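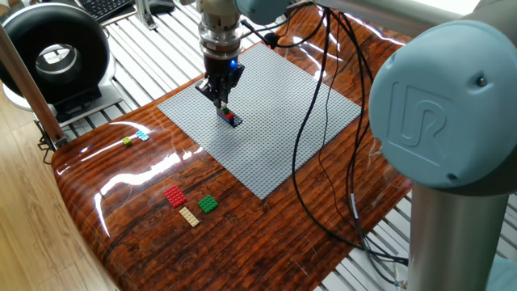

Equipment Plan for the Brick Assembly Cell
Final report, Automation Projects II
Gastongate Technical College, MacPherson Building
Prepared by Renu Awasthi for the cell planning group

1. What we were asked to do

The department already has an arm, a parallel gripper and a table. It wanted to know what else the assembly cell needs before next year's students can use it for graded work, and it gave us $3,000 to plan with. The course handbook calls this "a realistic procurement exercise." It was realistic enough that we spent most of the term waiting for people to reply to email.

The demonstration task is building small stacks of LEGO bricks on a gray baseplate. We inherited it from the previous group and saw no reason to change it. Bricks are cheap, they don't expire, and they have tolerances tight enough to embarrass anyone whose calibration is off by a little. They also come in colors, so when the program picks the wrong one, everybody in the room can tell.

Our plan covers purchases for one academic year. It leaves out the arm itself, which belongs to the department and is maintained under a separate agreement that none of us has been allowed to read.

2. How we worked out the needs

Our first list was written in a single evening and contained everything we had ever wanted. It included a second arm. Our adviser returned it with one word in the margin, and the word was "why."

For the second list we ran the cell and wrote down each thing that stopped us. This was slower and much less fun, but it gave us something to point to. The stoppages fell into a few groups.

Part presentation. At the moment the loose bricks and flat plates lie on the tabletop next to the baseplate, and a person puts them where the program thinks they should be. If the person is careful, the gripper finds them. If the person has been up since 5 a.m. finishing a statics assignment, it doesn't. Nearly every failed pick in our log traces back to this.

Fixturing. Nothing on the table locates the baseplate. It sits at an angle, which is fine, and it sits at whatever angle it was last left at, which is less fine. Before each session we teach the corner points again.

Cables. The black cables from the wrist run down across the work area and lie in loops on the table, and a few of them cross the edge of the baseplate. We plan motions to stay clear of them. A good share of our program is now a tour of the places the cables are not.

Surface. The table has a glossy printed wood grain. It looks very nice and reflects light in patches, bright ones along the edge. The department has talked for years about adding a camera, and we were told to assume it will happen. A camera would not enjoy this table.

Gripper fingers. The two short fingers do the job on bricks stacked in the open. We have trouble when a brick has neighbors on both sides, and narrower fingertips would help.

3. What we propose to buy

In order of priority, with the reasoning we would defend under questioning.

3.1 Locating fixture for the baseplate
Bought as a kit from Lamura: an aluminum subplate, edge stops and a toggle clamp. We looked at making our own. The student shop is free, and the queue for the student shop is the reason we are buying a kit. Price $342, including the hardware to fasten it to the table.

3.2 Brick feeder
Gravity chutes, one per brick type, printed in house. The budget pays for filament and a few sensors to report when a chute is empty. We considered a vibratory bowl feeder until we heard one running in another lab. MacPherson has thin walls and a library downstairs.

3.3 Cable management
A dress pack for the arm with clips, sleeves and a retaining arm at the shoulder. It is the dullest item in the plan and, going by our stoppage log, the one we'd buy tomorrow. We placed it third only because the fixture and feeder have to be designed together.

3.4 Fingertips
Two pairs of narrow replacement fingertips from Sornau, one to use and one to have after somebody drives the first pair into the baseplate. The previous group argued in its report that a spare set was unnecessary. Their report also has a section on how they broke their only set.

3.5 Matte work surface
A nonreflective mat cut to fit, including the rounded edge. It costs very little. We measured the curve twice, got two answers, and have asked that the supplier send a template.

3.6 Spare bricks and plates
Consumables, according to the purchasing office. We objected that they don't get consumed. The purchasing office asked how many we had started the year with, and we withdrew the objection.

4. Lead times

We had assumed money would be the constraint. The longest item is the set of fingertips, quoted at 9 weeks from receipt of order, and the college needs time of its own to turn a request into an order. For the cell to be ready at the start of fall classes, the request has to go in during April. Everything else can be ordered later without affecting the start date, provided the fixture arrives before anyone prints the chutes. The chutes bolt to it.

We suggest the department place the fingertip order first even though it ranks fourth. This caused the longest argument in our group, between those who think a priority list is a list of priorities and those who think it is a schedule. The two are now on separate pages.

5. Budget position

With all items at quoted prices, including shipping, $282 of the allocation is left. We recommend holding it as contingency. We are aware that money labeled contingency tends to become a nicer label printer by spring, so we've written down what it may be used for: return shipping, replacement clips for the dress pack, and more sensors if the chutes jam.

The full cost sheet, with quotes, is in Appendix A. Quotes from Lamura and Sornau are valid until the end of the term. The filament price is from the campus store and changes whenever they feel like it.

6. What we left out

A camera. It will come from another budget, and choosing one before the mat and fixture are in place would mean choosing it for a table we intend to cover up.

A second gripper. We couldn't name a task it would do.

Guarding. The cell's present risk assessment covers supervised use at reduced speed, and our plan keeps to those conditions. If the department wants the cell running unattended, the assessment has to be redone and our budget is the wrong size.

7. What we would do differently

Keep the stoppage log from the first session. Ours starts in the third week, and everything before that is reconstructed from memory and a group chat.

Ask suppliers for shipping costs in the first email. The first fixture quote we received was cheaper than the one we accepted until freight was added, at which point it wasn't close.

Talk to the purchasing office before writing the plan. They have a form. We found out about the form after writing eleven pages that were not on it, and Appendix B is those pages copied onto the form.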